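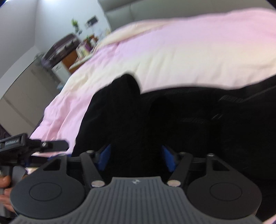
首页 招聘 参与征集 居家整理 关于我们 联系

卧室衣物与寝具整理项目参与者征集公告

阅读时间:2分钟

Plider居家生活研究室现面向本市居民公开征集“卧室日常整理”项目参与者。本项目由Plider与Skadbridge家政培训中心共同开展,旨在了解普通家庭如何处置床面上的衣物、背包及其他软质物品,以及更换、铺叠被褥的习惯做法。所得资料将用于修订Skadbridge的家政课程教材。

一、征集人数及时间
本期征集参与者50名,活动于12月进行。每名参与者须完成2次入户整理,两次间隔不少于一周。具体时段由双方商定,周四上午不安排入户。

二、参与内容
参与者在自家卧室内按平日习惯完成下列事项:收拾床上的衣物和包袋,需悬挂者悬挂,需折叠者折叠;整理带肩带或织带的物品,将带子收拢后放入柜内或架上;抖平被子,理顺被角和床单,摆放枕头。活动前请勿专门打扫房间,亦无须购置收纳用品。深色衣物易沾绒毛,浅色被套易留折痕,参与者如有惯用的处理办法,请在整理记录表中写明。

三、报名条件
1. 年满20周岁,身体状况适宜从事一般家务;
2. 在现住所居住满半年,卧室内设有固定床铺及衣柜;
3. 租住房屋者,须事先征得同住人同意;
4. 能以中文填写整理记录表。
从事过酒店客房或洗衣工作者亦可报名,请在报名表“工作经历”一栏注明。

四、补贴标准
每完成一次入户整理并交回记录表,发放补贴200元。两次均完成者,另赠Vosness棉质收纳袋一套。中途退出者,已完成部分的补贴照常发放。

五、个人物品与隐私
贵重物品、证件、药品及不愿示人的衣物,请参与者于入户前自行收存。工作人员不开启抽屉和柜门,确有需要时须经参与者当场同意。记录表以编号归档,不载姓名和住址。

六、报名方式
请填写报名表,并附卧室面积、床铺尺寸及常用寝具种类的简要说明,送交Trình社区服务站一层窗口,或通过本页“联系”栏目提交。名额满后即停止受理,入选者将收到电话通知,未入选者不另行通知。

本公告由Plider居家生活研究室负责解释。

分享 20 评论 2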